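Gristinwood Supper Club: where we've got to
October
By Mitali Cassim

We use cookies to help this site remember you. Accept / Manage settings

Hi Parveen,

You asked for something short and readable for the Herath fund, so I'm writing it the way I'd tell it to you over the phone. You'll get the budget sheet separately, once I've fought with the formatting a bit more.

The shared house on Flerkthorpe Road is where we want the suppers to go next.
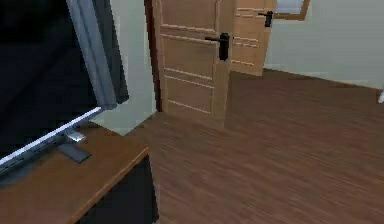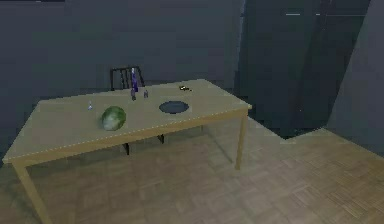
Anyway, the suppers themselves! We've run 21 of them since the grant came through, all in the church hall, all on a Tuesday. The first couple were pretty thin and I'll admit I went home and sulked. Then the bus company moved a stop closer to the hall and people started turning up who'd had the flyer on their fridge for months. We've served 520 meals so far, counting the ones that went home in tubs (I do count those, they got eaten).

Cooking is split between six of us now, which is a lot easier on my knees. We rotate by the month and whoever is on picks the menu. Lentil soup and cornbread is still the one that gets asked for. The fish pie was not popular and I won't be told to try it again - it took all afternoon and half of it came back.

Money next. Food costs went up over the summer, mostly oil and eggs, and I moved a little out of the printing line to cover it. You said that was fine by email but I'm putting it here so it's written down somewhere sensible. We're still inside the total. The hall put its hourly rate up too, and that's the one I'm watching, because if it goes up again in spring we'd be short by the last few suppers. Moving to the house would fix that, as the rent there is already covered.

The booking system has been a pain. We signed up for Plurevix on a free trial and it kept sending people two reminders, one of them at 4 in the morning. Three of our older regulars rang me quite upset. I've gone back to a paper list and a phone tree, and it works, and I've canceled the trial so there's nothing to pay.

Something I didn't plan for is how long people stay. We put the hall down as finishing at eight and it never does. A few of the regulars have started bringing cards, and one couple brings a jigsaw and leaves it half done on the side table for the next week, so now we have to carry it into the cupboard on a tray without losing the sky. I'd like to add an extra hour to the booking and I've put that in the new budget as its own line so you can say no to it if you need to.

What's still open:

The food safety certificates for 2 of the cooks run out before the holidays. I've booked the refresher.

The lease letter for the house hasn't come. I've chased it twice and will chase again this week.

We need a bigger soup pot. I've found a used one and I'm going to look at it before I ask you for anything.

Call me whenever about the extra hour, evenings are best except supper nights.

Mitali

Get our news by email. Enter your address to subscribe. You can unsubscribe at any time.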